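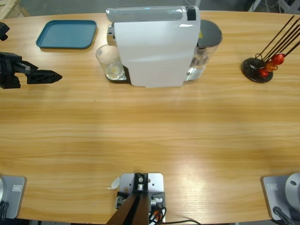

Figure 3. The coffee task at the Pritau bench, left arm next to the machine.

3.2 Collecting the demonstrations

We wanted people to teach the robot the way you'd teach a new roommate to use your kitchen, so every demonstration in this section was driven live by a person holding a pair of leader arms (we call the whole setup Studgate, after the street our first lab was on). Mabli Penry and I did most of the driving, and Khôi Quan did the rest. I'll admit I was the slow one! We picked coffee making because it packs a lot of different motions into a small space. In Figure 3 the capsules hang on a holder off to the right of the machine while the left gripper is over on the glass side, and that spread is what makes the task fun: one arm can't comfortably do everything, so the driver has to decide early which arm handles what. The lever on top is another headache, because it's wide and you can push it from lots of places, and each of us had our own favorite spot.

We recorded 429 demonstrations in July and kept 291 of them for training. Most of the ones we threw out had long pauses in the middle, where the driver stopped to think (or, in my case, to argue with Mabli about the capsule). We also tried guiding the arms directly by hand for 12 runs. It felt great for the lever, much more natural than the leader arms, but our hands and sleeves kept blocking the camera view, so we left those runs out of the main set and only come back to them in Section 5.

Drivers got 4 practice runs before anything counted. We never told them how fast to go, and you can see it in the data: Khôi's runs are quick and a little jerky, mine wander, and Mabli's are so smooth that we used them to tune the action filter.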